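okay, a thread on moving my whole closet, kitchen and desk out of a house and into a one-bedroom, and what I'd tell myself before the move. I live in Wiketti now, upstairs from a bakery, and I smell like cinnamon all the time.

Some background. The old place in Pacheco had a basement. If you've ever had a basement you know what that does to a person. I owned two waffle irons and I don't even like waffles that much.

New place is 700 square feet, and the listing was generous. The hall closet holds a vacuum and one coat. One!

First thing I did was go through the small stuff. Screws, batteries, picture hooks, spare keys to doors I no longer own. It took a whole weekend and I found a library card from college. 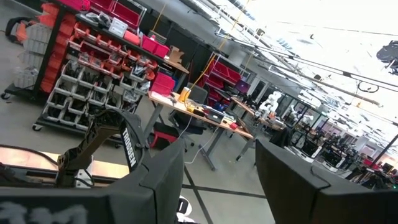

Someone asked: do you sort before you pack or after you unpack?
Before, every time. Whatever you don't sort, you pay to move, and then you sort it in a smaller room with worse light.

My movers were a little outfit called Hemach and they charge by the hour, so every box of mystery cords was costing me money. I thought about that a lot while I watched a guy carry my mystery cords up the stairs.

Shoes were the hard part. I had pairs for weddings, pairs for yard work (no yard now), pairs I bought on vacation because it rained. I set myself a limit of 5 pairs by the door and the rest had to fit under the bed in one flat bin.

I broke the limit in a week. It's winter, boots take up double, and I'm not throwing out my slides just because it's cold — they're what I wear to take the trash down.
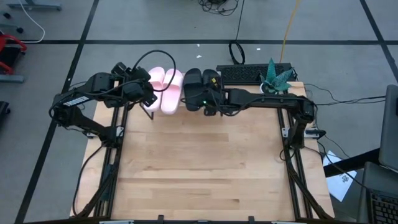 Pink slides stay. Final answer.

Back to the kitchen. I kept one big pot, one skillet, the good knife, and a sheet pan that fits the tiny oven with maybe a finger of space on each side. The waffle irons went to my cousin, who now also has too many waffle irons.

Mugs I was weak about. There's a shelf over the sink and I filled it, and then I filled the windowsill. I drink out of the same blue one every morning. The others watch.

Oh and the table! The old dining table seated eight and was never going to make it up those stairs. I sold it for $100 to a couple in Vandia who brought their own blankets and straps and had it in the truck before I'd finished saying goodbye to it.

So then I ate on the couch from September until after New Year's, which was fun for a bit and then my back had opinions. I finally picked out a little drop-leaf and it lives against the wall, one side down, unless there's company. 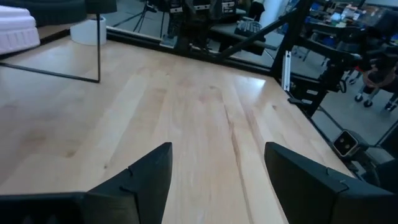

Another one from the replies: how big a table can you get away with in a small apartment?
Tape it out on the floor first and live with the tape for a couple of days. If you keep stepping over it, go smaller. Mine seats 2 with one leaf up, and four if everybody likes each other.

Still haven't figured out where the ironing board goes. It's been behind the bedroom door since I moved in and it falls on me every time I look for a towel.

Anyway the bakery just put out the late batch so I'm going downstairs. If you have a good ironing board spot, drop it in the replies, I'll check when my hands aren't sticky.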